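Fliluvard two-arm kit, four months in
By Daiane Brandão
Thursday, February 6, 2020
17 comments | 82 shares

We bought the Fliluvard in October to see if a two-arm kit could handle flat-pack assembly at our size of shop. It came from Grustex in two crates. Lucimara Vieira and I had both arms bolted down by the second afternoon. The manual is fine up to calibration and thin after that, so plan on calling support.

The arms are the good part. They are stiff, they repeat well, and the two-finger grippers hold round parts better than I expected from the spec sheet. The wrist cameras are worth the extra money. Without them you are guessing at how a part sits in the fingers.

Cable routing is the weak part. The gripper cable runs outside the arm in a loose loop, and you have to leave enough slack for the full reach. We snagged ours 9 times before Lucimara rewrote the home position.

Our main test has been a small white plastic stool with four legs.
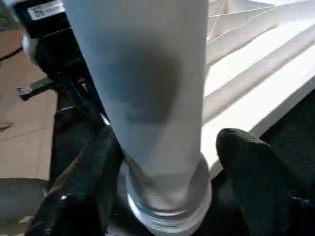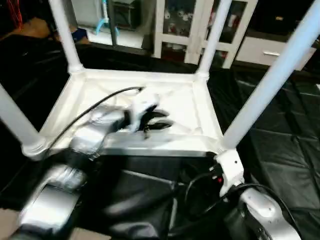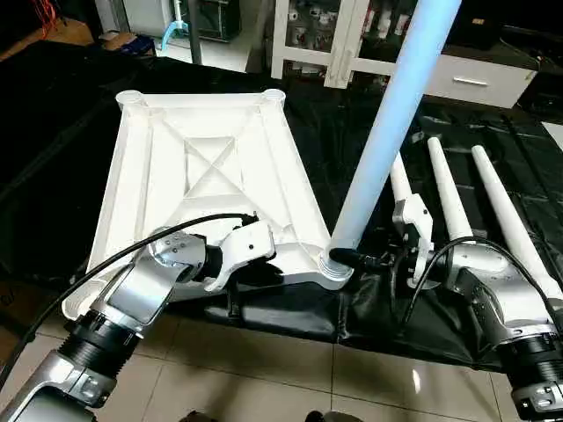
Picking and placing took us a week to teach. Lining up a leg with its socket took most of November. The software lets you record a motion by hand and replay it, but small corrections mean opening the script editor, and the editor is slow. Version 2 is supposed to fix this. We have logged 678 runs on the current version and I would not leave it alone overnight.

Support answers email within a day. Ask for Fotini Galanis if you can.

I would buy it again for a test bench. For a production line I would wait for the new editor.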